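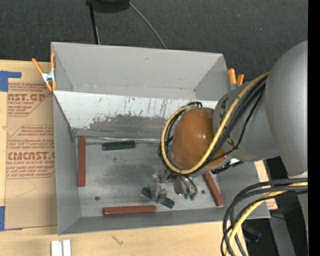 No. 748

Reading time: 5 minutes
Last updated: July

I have reached the age at which a person develops opinions about bins. I mean the open-topped kind with flared sides, the kind you tip things into on a Sunday-feeling afternoon, whatever the calendar says, and then spend the rest of the year reaching into with one hand while holding a phone in the other.

Mine is gray. It came with the workbench I bought from a closing-down sale at Landry, the hardware place in Hullport, and I think the man threw it in so he wouldn't have to carry it to the truck. It has been on my tabletop for four years. For most of that time it held what I called offcuts and my sister called evidence.

The offcuts were bars and sticks, mostly. I used to make wooden puzzles, or I used to say I made them, and every puzzle begins with cutting long pieces into shorter pieces and ends, in my case, with a bin. Some were painted. I had a red phase and a green phase. The red was supposed to be brick and came out closer to kidney bean. The green was called Fladness on the can, a word I still can't find in any dictionary, and it dried so dark that in the evening it might as well have been black. I bought two cans.

In July I decided to empty the thing. I had read an article that said you should handle every object you own and ask it a question, and I thought I would start with objects that weren't likely to answer back. I put a sheet on the floor, lifted the bin, and found out what a bin full of offcuts weighs. Then I put it down again and took them out one at a time, like a sensible person.

It went slowly. A bar of painted wood is not a sentimental object until you've got it in your hand, and then all at once it's the leg of the stool you were going to make for the hallway. I found the first piece of the puzzle I never finished for Radka Ionescu, who had asked for something to keep her father busy on the train. I found two pieces cut to the same wrong length, a month apart by my guess, from which I conclude that I don't learn. I found a pencil. I had accused a houseguest over that pencil.

By suppertime I was down to the last few bars, three of the reddish ones and two of the dark green, lying around the bottom of the bin with plenty of room between them. I liked them better that way. Heaped up, they had been a chore. Spread out, with a bit of gray floor to themselves, they looked as though somebody had chosen them. I suspect this is the whole trick behind expensive shops.

It's also when you finally meet the bin. I had owned it for years and had never really seen the bottom. It's worn to a sort of tired metal color, lighter here, darker there, with a big smudge across the middle that I went at with a wet rag, then dish soap, then a product called Tromon that smells like a dentist's waiting room. The smudge is still there. The white sloping part along the back is scratched all over with thin black lines, up and down, and the lower edge of it has worn through to gray. I don't know how much of that is my doing. I'd like to blame Landry, but I know how I put things away, which is from a distance.

I thought about sanding it. I thought about lining it with felt, and got as far as looking up felt, and closed the tab when it started suggesting other felt. The truth is that a bin only has one job and the scratches aren't stopping it.

So then there was the matter of what goes back in. My sister's rule is that a container should be half empty or it isn't a container, it's a pile with walls. She has a lot of rules and a very clean garage. I decided the bin would keep the bars and nothing else. No pencils, no screws, no instruction sheets for appliances I no longer have. The rest of the wood went into a box by the back door, and I told Radka she could have it for kindling or for her father, whichever needed it more. She took it for her father. He has apparently built something. She won't say what it is, and when I asked whether it was a puzzle she said "in a way."

The bars I can't explain so well. They're too short for a stool and too long for a puzzle, and I don't have anything in mind for them. I've tried them in a few arrangements on the bench, end to end, then crossed, then stacked log-cabin style until the cat came through. They always end up back in the bin, pushed out toward the sides, a green one drifting into the middle. When I walk past I sometimes straighten one. Then I notice that I've straightened it, and I move it back a little so it doesn't look like I care.

I still have most of a can of Fladness left, if anyone in Hullport wants a very dark fence. You'd have to bring your own stirring stick. I gave all mine away.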